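Posted in: Student Work / Materials & Making
4 min read

Sorting the block bin: what we did in our July project

Our project was meant to answer a small question that got bigger the longer we looked at it: how should a shared bin of painted blocks be kept so that people can find the one they want without tipping the whole lot out? I did the work with Torbjørn Haugen, who is far tidier than me and kept the notebook (thank goodness, because mine went missing in the first week).

The blocks belong to the design workshop at Endstead, where first years use them for stacking and balance exercises. There are 759 of them on the stock list, though I wouldn't swear to that number, and they get handed out in small batches. The ones we borrowed were reddish-orange and dark green. Everybody calls the first lot "the reds", so I will too.

We started by watching how people used the bins. Mostly they drop the blocks in from standing height and walk off, and then the next person has to fish about. I timed myself picking out one green from a full bin and got bored before I'd finished the set of 100 goes, but Torbjørn carried on with his and his times were all over the place. A block lying flat on its own was easy. A block half under another one was a pain, especially against the wall of the bin, where there's no room for your fingers.

So we cut the batch right down. Six blocks to a bin, three of each colour, and a metal bin with sloping sides so that things slide towards the floor.
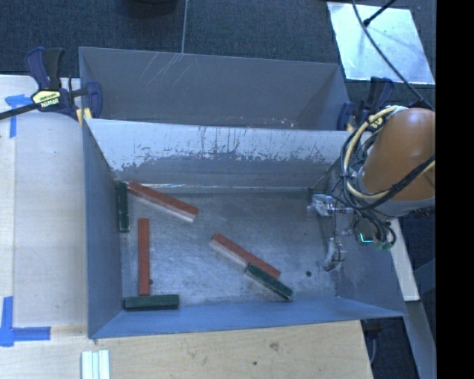
With so few in, the sorting more or less disappeared as a problem and we could look at how they landed. I'd expected the slopes to line everything up neatly. They don't! Some blocks end up by the wall, some go off at an angle, and every so often two of them overlap and you have to decide which to move first. We wrote down a rule for that — always take the top one, even if it's the wrong colour — and it saved a lot of scrabbling.

We did some 500 drops over the whole project, which sounds impressive until you've heard the noise a metal bin makes at nine in the morning. After that we put a folded towel under it. It helped a bit, and the people next door stopped coming in to look at us.

The other thing I'd mention is the state of the bins. Ours is scratched and stained inside, and there's a band of dark residue low down on the wall that I had a go at with washing-up liquid and a sponge. I didn't get very far. Torbjørn thought we should ask for a new one, but I liked that it was a proper used bin, as that's what people will be sorting in anyway. Green is harder to spot than red in it when the light is poor, at least for me. We argued about that and never tested it properly.

If I did this again I'd get more people picking, because two of us isn't much of a sample and we both got quicker with practice. I'd also write the colour in the notebook every single time. There are 4 pages where we only put "block", and I still can't work out which ones they were.

Filed under: storage, workshop, first-year projects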